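Desk tidying: pens, pots and cables

A desk collects small things faster than any other surface in the house. Most of them are pens, and a good share of the pens don't work. The notes below cover sorting them, storing them and dealing with the wires, in the order we would do the job. Allow 40 minutes for a desk that hasn't been touched in a while.

Clear the top first

Take everything off and put it on the floor or the bed. Wipe the surface with a barely damp cloth, going along the grain if it is wood, then dry it straight away. Don't leave a wet cloth lying on a wooden top while you answer the door. If the desk has a cable port, lift out the cap if it has one and clean inside the rim with a cotton bud. Crumbs and staples end up in there.

Ink marks on a sealed wooden top usually come off with a little washing-up liquid and patience. Try anything stronger on the underside before you use it where it shows. Oiled or waxed wood is different and should only get the cleaner sold for it.

Test every pen

Use scrap paper with a slight texture. The back of an envelope is good, glossy leaflets are not. Draw a few tight circles. If a ballpoint skips, warm the tip between your fingers and try again. A Bíró that has sat in a cold room often starts after a minute of this. If it still skips, throw it out and don't put it back in the pot to be tested again next year.

Felt tips and markers that have gone faint can be stood tip down with the cap on overnight. Some recover and some don't. Dry highlighters are rarely worth the trouble.

Keep 14 pens at most on a desk used by one person. Spares go in a drawer or a cupboard, in the packet they came in.

Choosing the pot

A clear plastic pot is the most useful kind, as you can see what has sunk to the bottom. Rectangular ones sit flush against a wall or a monitor stand and waste less room than round ones. Look for a flat base and enough weight that it doesn't tip when there are three pens in it, all leaning the same way. We have used the small Lillum bins for a couple of years. The Pelton ones are taller and better for rulers and scissors, though short pencils vanish in them.

Avoid deep mugs. The handle takes up space and everything under pencil length is lost.
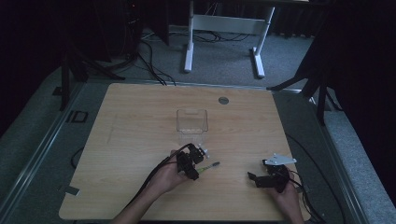
Should pens be stored tip up or tip down?

Ballpoints and gel pens do best tip down, capped or retracted, and fountain pens tip up. Double-ended markers should lie flat so that both ends stay equally wet. Pencils go point up if there are no small children about, and point down if there are.

Where the pot goes

Put it on the side of your writing hand, a forearm's length in from the front edge. Further back and you will stop returning things to it. Nearer the front and your sleeve will catch it. Keep it clear of the cable port too, or you will be moving it every time a lead has to be threaded through.

If two people share the desk, use two pots. One shared pot fills up twice as fast and no one feels able to throw anything away.

Cables

Wires are best done last, when the top is bare apart from the pot. Switch off and unplug before you start pulling anything. Then:

Label both ends of each lead with a strip of masking tape.
Take out any lead that isn't attached to something at both ends.
Run what is left down one leg of the desk and fix it with hook-and-loop ties. Leave some slack if the desk goes up and down.
Put the extension block where air can get round it, off the carpet if you can. Never cover it.
Coil long leads loosely. Tight bends near the plug are where they fail.

Leads that cross open floor are a trip hazard and want moving to the edge of the room. Don't run them under a rug or carpet, where they can overheat and get worn without anyone seeing.

Vacuum behind the desk before you push it back. A crevice tool gets round the feet, and on carpet it is worth lifting each foot for a second to let the pile come up. Steel feet can leave a dent. An ice cube left to melt in the dent, then blotted and brushed up with a fork, will shift most of them. Unplug everything nearby first.

Keeping it that way

Pick a fixed time, say Wednesday after tea, and spend five minutes putting back what has drifted. Bin pens on the spot when they run out. Dried-up pens and markers can go in the writing-instruments box at the Astimthorpe recycling point, lids and all, but take pencils and rulers out first.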